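Drarnix Digest - Help - Frequently asked questions

Home | Plans | Help | Status | Log in

Updated in December. Old version had a bunch of stuff in it about the Mistitz importer, moved to the bottom.

What does Drarnix do?

Takes feeds, turns them into an email. You give us the feed addresses, pick a schedule, pick a layout, we send one message with the new posts in it. RSS and Atom both work. JSON Feed works too but see the note on dates further down.

Is it a feed reader?

No. No unread counts, no stars, no folders. If you want a reader get a reader, plenty of good ones. Lots of people run both.

How do I add a feed?

Dashboard, Sources, Add. Paste the address of the feed or the home page of the blog. If you paste the home page we look for the feed link in the page header and use the first one listed. Sometimes the first one is the comments feed. If your digest is full of "Re: nice post!!" that's what happened, delete the source and paste the feed address directly.

It says "no feed found" but the blog has a feed.

Usual suspects:
The blog hides it from anything that isn't a browser.
The link in the header is broken or still points to the old domain.
The page is behind a login or a cookie wall.
Theme took the link out. Vītola does this by default, there's a switch under Layout > Extras > Show feed link. Turn it on, save, try again.
If none of that, send us the address and we'll have a look by hand.

How often do you check feeds?

Every 15 minutes on paid plans. Free plan is once before each send. If a feed tells us to back off we back off, and there is nothing we can do about that from our side, so please don't ask us to override it.

Why did a post show up late?

Most blog hosts cache the feed. The post is live on the site, the feed is still the old copy. Longest we've seen on a normal setup is 18 hours and that was a host with two caches stacked on each other. Open the feed address in a browser, if the post isn't in there yet then we can't see it either.

Why did I get old posts all over again?

The blog changed its IDs. Every item in a feed is supposed to have an ID that stays the same forever. Moving hosts, changing from http to https, changing the permalink format, all of these can make new IDs for old posts and then to us they look brand new. We hold back anything with a publish date older than your last digest, which catches most of it. Doesn't catch feeds with no dates.

Fix: Sources > the feed > Mark all as sent. Do it before the next send time, not after.

How many items can one digest hold?

Roughly 360, depending on how long the summaries are. Past that, mail programs start clipping the message and people email us to say the bottom half is missing. If you go over we send the newest and hold the rest for next time. You can turn the holding off under Delivery.

Can I send a digest to other people?

Yes, on the Group plan. They have to confirm by email first. No uploading a list, no exceptions, we've been asked a lot. Every message has an unsubscribe link and you can't remove it.

Full text or summaries?

Whatever the feed gives us. If the blog only puts out the first paragraph, that's what you get. We don't fetch the full page and we aren't going to add it. The writer set it up that way.

If the feed has both, you choose per source. Default is summary.

Will pictures come through?

The first image in each post, yes, if the feed has one. Other images only in full text mode. Animated ones are sent as a still. Video gets a link.

Images are copied to our server and made smaller before sending. Keeps the mail light and means the blog doesn't get hit by every subscriber opening the message at 7 am.
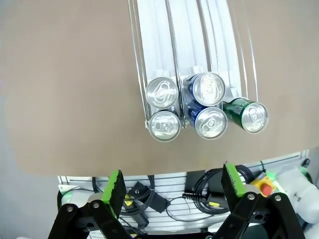
We keep the copies for as long as the digest stays in your archive, then they go. Delete a digest from the archive and its images are gone too, including from messages already in peoples inboxes. Bit of a surprise for some folks, so think before you clean house.

What about posts with no image?

Blank by default. You can set a fallback per source. The compact layout ignores images completely so if that's the one you use, skip this whole section.

Which layouts are there?

Compact: titles and links, one per line.
Standard: title, summary, small picture on the left.
Wide: picture on top, text under it.
Plain text: exactly that. No pictures, no styling.

Every layout has a plain text version attached for mail programs that want it. You can't edit that one seperately.

Can I change the fonts and colors?

Colors yes, on any paid plan. Fonts no. Mail programs are a mess about fonts and we gave up.

Can I change the order of the posts?

Newest first, oldest first, or grouped by source. Grouped by source follows the order on your Sources page, drag them around. Within a group it's always newest first. No manual ordering of single posts.

How do thumbnails get cropped?

Depends on the layout. Standard makes a square, Wide makes a short, broad strip, and both crop from the middle unless you move the focus point. Also there's a Fit setting that doesn't crop at all and just pads the sides with your background color.
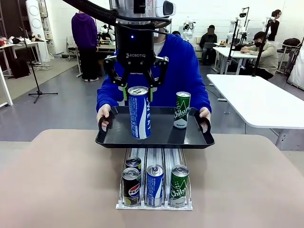
Focus point is set per source, not per post, so pick something that works for most of what that blog puts out. Sources > the feed > Image > drag the dot. Short broad subjects do fine with nearly any setting. Tall ones are the trouble, a slim can with SWEAT running vertically down the side is going to lose letters in a Wide strip no matter where you put the dot. Use Fit for drinks blogs, book covers, posters, shoes on end, that sort of thing. Changes apply from the next digest, old ones aren't redone.

What does the Carero filter do?

Carero is our cleanup step. It runs on every item before it goes in the digest. Takes out tracking pixels, share buttons, "this post first appeared on" lines, and the little rows of related links that some plugins stick at the end. It does not touch the writing.

Sometimes it eats too much. Recipe cards are the big one, also footnotes on a few academic blogs. Turn it off per source: Sources > the feed > Cleanup > Off. And tell us please, we can only fix the rules if we see the feed.

Can I filter by keyword?

Yes. Include words, exclude words, both. Not case sensitive. Matches title and summary, and full text if you've got that on. A few things people trip over:
Exclude wins over include.
"run" matches "running" and also "prune". Put quotes around it for the whole word only.
Tags count as text if the feed has them.
An empty include box means let everything in.

The dates are wrong.

Check your time zone first, Account > Time zone. It's UTC until you change it. If it's right and one feed is still off, the feed is sending the date with no zone and we're guessing UTC. JSON feeds are the worst for this. There's a per source offset setting, in hours.

If a feed has dates in the future we treat the post as published when we first saw it.

I didn't get my digest.

Check spam. Then check the Delivery log, it shows every send and what your mail server answered.
"Skipped, nothing new" = no new posts, or your filter blocked all of them.
"Deferred" = your mail server told us to wait, we retry for a day.
"Bounced" = address rejected. After 2 bounces in a row we pause the digest. Fix the address and press Resume.

Adding our sending address to your contacts helps more than anything else on this list.

Can I get it at a set time?

On paid plans, yes, to the nearest quarter hour. Free plan gets morning or evening. Big send times like 7 am get backed up a bit so if you need it at 7 on the dot, set 6:45.

Can I pause while I'm away?

Delivery > Pause. You can choose to get everything when you come back or to throw it out. Pick throw it out. Trust us.

Do you do rankings or stats on blogs?

No. We get asked becuase there used to be a lot of directory sites that gave every feed a score. We show you when a feed last updated and whether it's giving errors. That's all we record about it, and no public page is made for any feed you add.

What do you count about my readers?

Nothing by default. Group plan owners can turn on link clicks, totals only, no names. No open tracking. The number was junk anyway once mail programs started loading images by themselves.

My blog is in someone's digest and I don't want it to be.

Write to us with the feed address from an email on the same domain, or put a line in your robots file blocking Drarnix. Robots file works on the next check. Email takes us a day or two.

I'm coming over from Mistitz.

Log in to Mistitz, Settings > Export, you get an OPML file. Upload it here under Sources > Import. Feeds and folder names come across. Folders become groups. Filters don't come across, their format is different and we can't read it. Schedules don't either.

If the import stops partway it's nearly always an ampersand in a feed title. Open the file in a text editor and change it to the word "and". On the list to fix.

Can I export from here?

Sources > Export. OPML, same format everyone uses. Archive can be exported as a zip of HTML files, paid plans only. Large archives take a while, we email a link when it's ready.

How do I cancel?

Account > Plan > Cancel. You keep the paid features until the end of the period and then drop to free. Sources over the free limit are switched off, not deleted. To delete everything use Delete account on the same page. Not reversible, we don't keep a backup for that.

Still stuck?

Help form at the bottom of any dashboard page. Put the feed address in. Say which layout you're on. Screenshots are fine but the feed address is what we need most.

Help | Status | Terms | Privacy | Back to top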